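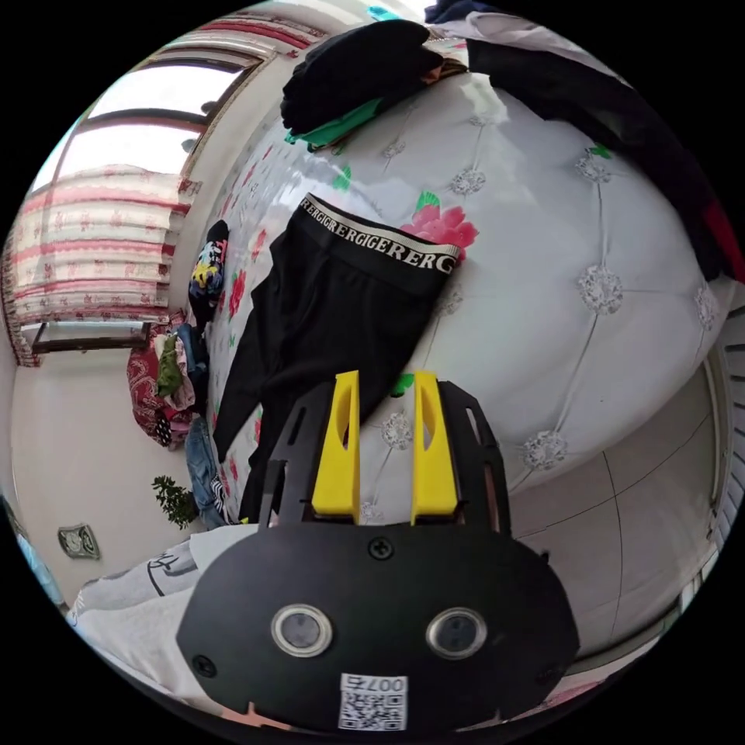 White tufted quilt, pink flowers

23 Feb 2023

We have a sponsor for the season. Zorklow, the tire and brake shop out on the Wollstead road, is paying for our game shirts and for the van when we go to away matches. Their name goes on the chest and ours moves to the back, above the number.

I didn't expect to care about the shirts, but it took up most of my month. Last season we played in leftovers from when the club was still called Inthanon, and half of them had a peeling logo for a phone store that closed. Sunee Yensuk plays prop and had been asking for a shirt that fit since she joined. She has one coming.

The deal is $948 for the season, paid in two parts, the second one after our home opener in July. In return they get the shirts, a banner on the fence by the clubhouse end, and a mention when we post results. Anong Tanasarn wrote the letter. We sent it to a lot of places and most didn't answer. Skina, the gym where some of us lift, offered a discount on memberships but no cash, so we thanked them and said maybe next year.
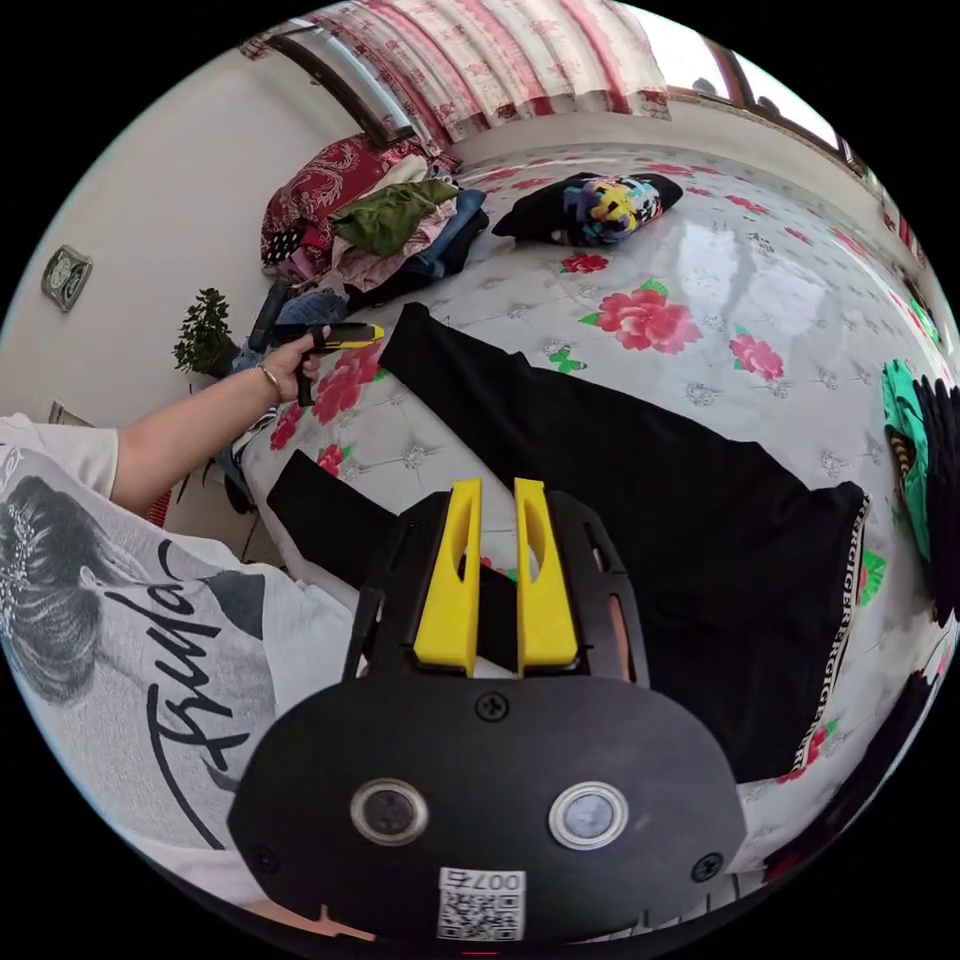

Black garment laid across the bed

I was against the fence banner at first. The field belongs to the city, and the last time a team hung something there it came down within a week. Tassanee Phuthong called the parks office and found out that it's fine on game days as long as it comes down after. So whoever is on cleanup takes the banner home. I've put that on the sheet along with the corner flags and the water jugs.
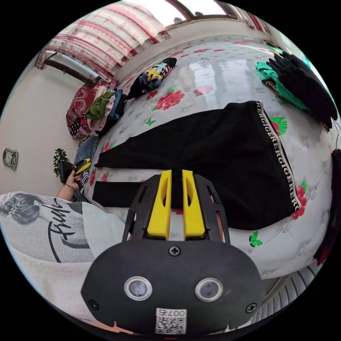

The color question took longer than the money. Zorklow's logo is red, our old shirts were maroon, and the two together looked like a mistake. Buppha Luangrath printed samples at work and taped them to the goalpost pads so we could look from the far 22. Red on maroon disappeared completely. White on navy was fine, but three other teams in the league already wear it. I argued for black with yellow lettering – the same bright yellow on black as the gripper fingers in the photo – and that was the one everybody could read. The shop agreed to have its name in yellow, too.

Sizes are due to the printer soon. If you haven't sent me yours, send it.
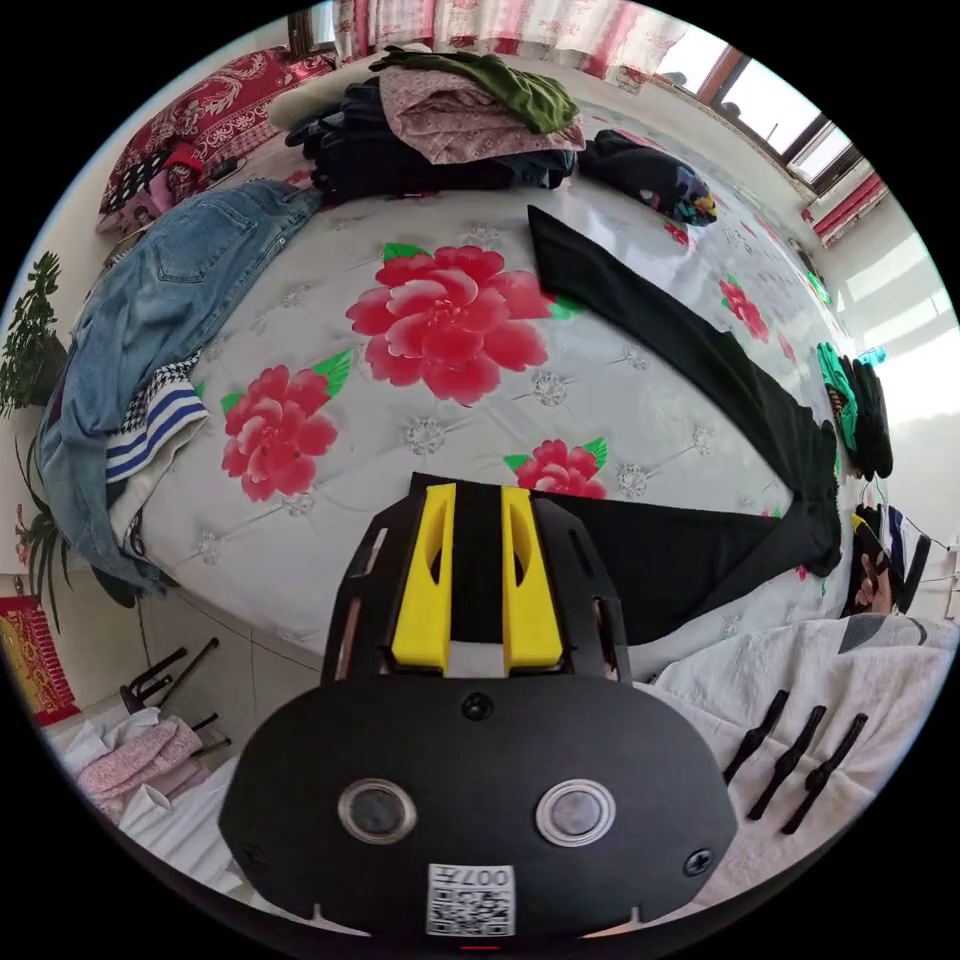

Please don't just write "medium" either. The women's cut runs small, and Lamduan Rattanakul had to swap hers last time and played two matches in a borrowed one with the wrong number. Measure a shirt you like and text me the chest width. Socks and shorts are still on you, black for both.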